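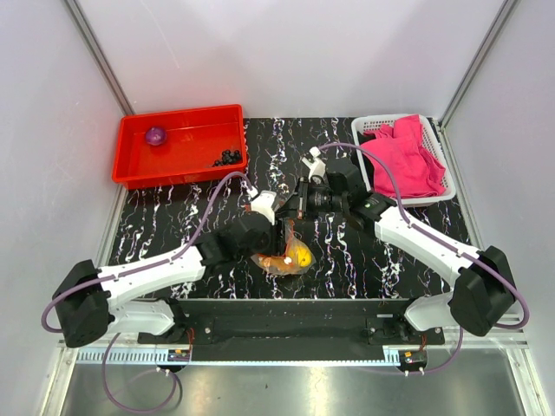 Keeping young people in a local scholarship programme: the Worden Youth Award

Student project report, Community Studies module

1. Background

The Worden Youth Award is open to students in their last two years of school. Entrants give a short talk, sit an interview and hand in a record of their school work. Winners receive money towards college costs. Entries have fallen in recent years, and the organisers wanted to know why students who sign up later drop out.

2. What I did

I interviewed 20 students from three schools in April. All of them had signed up for the award, and some had left before the final evening. Each interview was held at lunchtime and followed the same set of questions. I also read the award's printed programmes and its accounts for last year, when it paid out £3369 in total.

3. Findings

Travel came up most often. Rehearsals are held at Tapsell Hall on Sunday evenings, when the last bus to Jola has already gone. Students from that side of town depended on lifts, and several gave this as their main reason for leaving.

The interview worried people more than the talk did. Most had never been interviewed before and did not know what they would be asked. The entry form only says that it covers "general matters".

Cost was a smaller problem than I expected. There is no entry fee, but a few students thought they had to buy formal clothes. The rules do not ask for this.

4. Suggestions

Move rehearsals to the afternoon, or hold every other one in Jola.
Send out sample interview questions with the entry form.
State on the form that school uniform is fine.

5. Limits of the project

I did not speak to students who had never entered. One school could only offer me a shared room, and answers given there were shorter than the others.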